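Participants wanted: home tea storage and flavor retention study

Wernar Sensory is recruiting adults in the Deddale area who drink tea at home on most days. The study looks at how ordinary household storage changes the smell and taste of loose-leaf and bagged tea between the time a package is opened and the time it is finished. Participants store the tea supplied to them, brew it to a fixed method, and complete short rating forms. There are also two tasting visits to our rooms on Trislow Street.

The study is led by Corina Lanz. Ferdinand Hauser is responsible for enrollment, materials and payment.

Background

Dry tea takes up moisture and odor from the air. The rate depends on the leaf grade, the container, how often the container is opened, and what is kept nearby. Most published storage work uses sealed pouches in climate cabinets, which tells a packer a good deal about shelf life and a household very little. We are interested in the second case: tea kept in a kitchen cabinet, on a counter, or in a divided box with a lid, and opened several times a day.

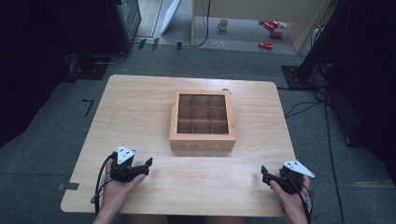
Three storage conditions are compared. Condition A is the retail package, folded and clipped. Condition B is a tin with a friction lid. Condition C is a compartment box in which several teas are kept side by side, so that transfer of scent from a flavored tea to a plain one can be measured. You will be assigned to one condition and cannot choose. All containers are supplied by Wernar and are returned at the final visit.

What participation involves

The home phase runs for 44 days. You will receive four teas: a plain black, a plain green, a smoked black, and a peppermint. On scheduled days you brew one cup of the plain black tea using the supplied scoop and timer, wait for it to cool to a comfortable drinking temperature, and fill in a rating form. Each form takes some 15 minutes, including brewing. The forms are completed online; paper copies are available on request.

A small sensor for temperature and humidity must stay next to the container for the full period. It does not record sound or location. Please do not move the container to another room once the home phase has started – if this cannot be avoided, write down when it was moved and where to.

At each tasting visit you will rate a series of coded samples in an individual booth under red light. Water and plain crackers are provided. You will be asked not to eat, smoke or drink anything other than water for one hour before the visit, and not to wear perfume or scented hand cream.

Who can take part

You may apply if you:

are 18 or older
drink at least one cup of tea on most days
prepare hot drinks in your own kitchen
can read and answer forms in English
expect to be at home for the whole of the home phase

We cannot accept applicants who smoke, who are pregnant, who have an allergy to any plant in the mint family, or who have a current condition affecting smell or taste. Seasonal hay fever is acceptable if you have no symptoms in January, when the home phase begins. Only one person per household may enroll. Employees of tea packers and retailers, including Kälin and its distributors, are not eligible.

No tasting experience is required. Applicants take a short screening test, in which they match basic tastes and pick the odd sample out of three. The result is used for enrollment only and is not passed on.

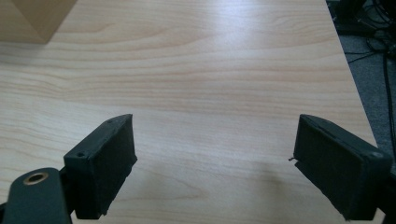
Payment and expenses

Participants who complete the home phase and both visits receive a single payment by bank transfer after the containers and sensor have been returned. The amount is stated in the information sheet. Those who withdraw early are paid for the stages they have completed. Bus and rail fares to the visits are refunded against a ticket. Parking is not refunded. Any tea left over is yours to keep, apart from a sealed sample of each type that we take back for moisture analysis.

Data and withdrawal

Ratings are stored under a participant number, separately from names and contact details. You may withdraw at any point without giving a reason. Ratings submitted before withdrawal are kept unless you ask for them to be deleted.

How to apply

There are 40 places. Request the information sheet and screening form from Ferdinand Hauser at the Wernar front desk, in person or by phone. Return the form with your preferred visit times; afternoon visits start at 2 p.m. Completed forms are handled in the order received, and applicants who pass the screening after all places are filled will be put on a reserve list. Questions about the study method should be addressed to Corina Lanz.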